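Stone Floor Care Range
Onbridge Facilities Supply

Home > Products > Floor Care > Natural Stone > Ikov Neutral Stone Cleaner

Ikov Neutral Stone Cleaner, Concentrate

Product overview

Ikov Neutral Stone Cleaner is a low-foam concentrate for the routine washing of polished marble, limestone, travertine and terrazzo floors. It is supplied to schools, libraries, clinics, places of worship and commercial lobbies, and may be used with a flat mop, a string mop or a walk-behind scrubber fitted with soft pads.

Marble is a calcium-based stone. Acidic products, including vinegar, lemon-scented bathroom cleaners and most descalers, will etch the surface and leave dull marks that cannot be washed out. Strongly alkaline degreasers can weaken the sealer and, over repeated use, flatten the polish. Ikov is pH neutral at the recommended dilution and contains no acids, bleach, ammonia, wax or optical brightener.

The product is unscented. A faint odour may be noticed when the container is first opened.

Suitable surfaces

Polished and honed marble
Limestone and travertine, filled or unfilled
Terrazzo, cement or resin based
Sealed slate
Glazed and unglazed porcelain tile

Do not use on timber, cork, linoleum or any floor carrying a water-sensitive finish. Customers who are uncertain of their floor type should request an assessment before ordering.

Directions for daily cleaning

Remove grit with a microfibre dust mop or a vacuum fitted with a soft brush head. Most scratching on polished stone is caused by sand carried in on footwear, and a floor should never be washed before it has been dusted.

Add one capful of concentrate to a standard bucket of cool, clean water. Wring the mop until it no longer drips and work in overlapping passes toward the exit. Change the water when it becomes cloudy. No rinse is required at this dilution. On darker stone, where streaking is more easily noticed, a dry microfibre pass is recommended before the area is reopened. 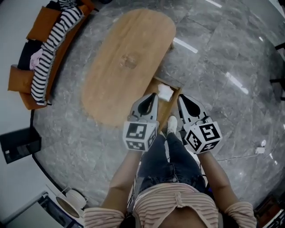
For spills of coffee, wine, juice or soft drink, blot the area at once with a plain white cloth. Wiping spreads the liquid and may carry it into unsealed joints. Once the excess has been lifted, apply diluted product, leave it for one minute and blot again. Marks that remain after two applications are likely to be etching, which is damage to the stone itself, and should be referred to a restoration contractor.

Oil-based stains require a poultice. Fahmy Stone Poultice is available separately and may be ordered on the same account.

Periodic maintenance

Entrances, lift lobbies and corridors should be machine scrubbed on a regular schedule using a white or red pad. Black, brown and green pads are abrasive and must not be used on a polished surface. The machine tank should be emptied and rinsed after each shift, as residue from other cleaning products may react with stone.

Sealer condition can be checked with a few drops of water placed in a high-traffic area. If the stone darkens within a few minutes, resealing should be considered. Plultlow Penetrating Sealer is compatible with Ikov and may be applied once the floor has dried fully overnight.

Entrance matting is strongly advised in winter. De-icing salt is particularly harmful to marble and should be removed daily during the colder months. Mats should be lifted and dried at the end of each day so that moisture is not held against the floor.

Pack sizes

2 L bottle with measuring cap
20 L drum, tap sold separately
Carton of six 2 L bottles

Each 2 L bottle makes up to 400 L of working solution when diluted as directed.

Storage and handling

Store upright in the original container, away from direct sunlight and out of the reach of children. Protect from freezing. Product that has been frozen and thawed may separate and should not be used. Avoid contact with the eyes, and wear gloves when handling the undiluted concentrate. A safety data sheet is supplied with every first order and can be requested again at any time.

Diluted solution should be made up fresh for each use. Label all secondary containers clearly, and do not mix with any other product.

Ordering and delivery

Institutional accounts may order by email or by telephone. Orders received before 2 p.m. are normally dispatched on the same business day. Drums are delivered to ground-floor loading areas only, and customers without a dock should advise us when ordering so that a vehicle with a tail lift can be arranged.

Unopened containers may be returned within 84 days of delivery, provided that the seal is intact and the original packing slip is included. Opened concentrate cannot be accepted.

Staff training

Onbridge offers on-site instruction in stone floor care to customers holding an institutional account. Sessions are led by Houda Tahiri and cover dust control, dilution, pad selection and the early signs of etching. Bookings for July are now open.

Contacts

Institutional accounts: Essam Ouazzani
Floor assessments: Mikkel Gunnlaugsson
Training: Houda Tahiri

Related products

Fahmy Stone Poultice
Plultlow Penetrating Sealer
Microfibre flat mop heads, washable
White polishing pads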